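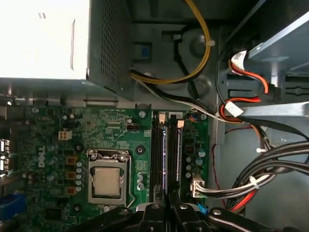
Interior de um computador de mesa Dell, com a fonte de alimentação e a placa-mãe verde.

O direito a abrir o que se comprou

Em fevereiro levei à loja um aspirador Plarkton com a bateria gasta. Pediram-me 200 euros pela reparação. A bateria é uma peça simples, mas está colada ao corpo do aparelho e o fabricante não a vende ao público. O funcionário sugeriu-me um modelo novo, em promoção.

O caso é banal e por isso merece atenção. Habituámo-nos a comprar objetos fechados. A impressora Bivon que tenho em casa recusa tinteiros de outra marca. A máquina de café do escritório, uma Goodall, mostra um código de erro que só a assistência oficial sabe ler. Pagámos estas coisas por inteiro e continuamos a depender de quem as vendeu.

Os computadores de mesa foram durante muito tempo a exceção. Tirava-se a tampa, trocava-se um disco, acrescentava-se memória. Quem não sabia fazer pedia ao vizinho ou à loja da esquina. Muitas dessas lojas fecharam, e com elas foi-se um saber que não vem em manual nenhum.

Os fabricantes invocam a segurança. O argumento tem algum peso: uma bateria de lítio mal montada é perigosa e uma fonte de alimentação não deve ser aberta por curiosos. Mas a segurança não explica parafusos de formato exclusivo, nem peças que deixam de existir três anos depois da venda.

Defendo uma regra modesta. Quem vende um eletrodoméstico deve fornecer peças e esquemas durante, pelo menos, 6 anos, a qualquer pessoa e a preço afixado. O aparelho sairá talvez um pouco mais caro. Prefiro pagar essa diferença na compra a pagar um aparelho inteiro por causa de uma bateria.

O aspirador continua na despensa. Ainda não comprei outro.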